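# How a Giant Letter Gets Made

Have you ever seen a letter taller than your teacher at a fair or a museum? Sign makers build them, and most are hollow inside.

First, someone draws the letter on a computer. At the Paltero workshop, the drawing goes to a cutting machine. The machine follows the lines and cuts 2 matching shapes from flat board, one for the front and one for the back.

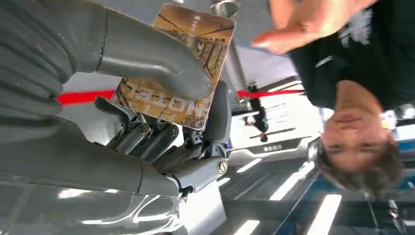 Next come the ribs. These are short strips that hold the front and back apart, like the filling in a sandwich. A thin, bendy sheet is then glued around the outside – this makes the sides.

Last, the letter is sanded and painted. Big letters need several coats.

The sign for the Grotiscombe toy fair used 473 ribs and 3,578 screws. It went there in pieces and was put together on the spot.

**Word to know:** A *rib* is a strip that keeps a hollow shape stiff.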